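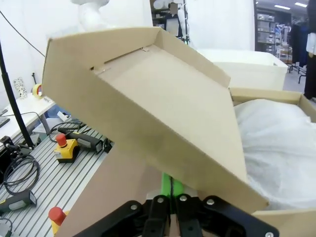

How full should a shipping box be before the lid goes on? Full enough that the contents cannot shift when the box is tipped, but low enough that the lid sits flat without being pushed down.

4.2 Fill height and lid fit

Packing guides usually treat the void fill and the closure as separate matters. In our returns data they were hard to separate. Of the 237 boxes opened at the Latden depot, 77 had a lid that no longer sat flat, and most of these had been packed with soft fill standing above the rim. Soft fill can be pressed down by hand, so a packer may judge the box to be ready when it is still too full. The fill then pushes back against the lid for the whole trip.

The lids considered in this section are of the kind in Figure 3: flat, made of corrugated cardboard, with walls folded up along the edges. The one in the figure has a long narrow slot in a wall and a small tab cutout near it. The open box next to it holds white, crumpled plastic packing that bulges over the rim. We call this condition "overfill," whatever the material.

Three types of fill were compared: crumpled plastic, crumpled paper, and molded pulp. Paper was the easiest to correct. Once pressed down it tended to stay down, and the lid could be set in place with one hand. Plastic came back up within a short time, and packers at Nastley often had to lift the lid again and pull some of it out. Molded pulp gave no trouble with closure but left gaps at the corners when the item was small.

Wall height also mattered. On the shallow lids supplied by Psarras, a small amount of overfill was enough to raise one side clear of the box. The deeper Jindard lids hid the problem, and the bulge showed only as a slight curve across the top panel. These boxes passed the visual check at the packing table but did worse in stacking, with over 9 percent showing a crease along the folded edge.

We did not measure the force needed to close each box. Fill height was recorded before the lid was placed, at the highest point of the fill, and no correction was made for material that settled afterward.

Figure 3. Cardboard lid raised at an angle beside an open box with soft white fill above the rim.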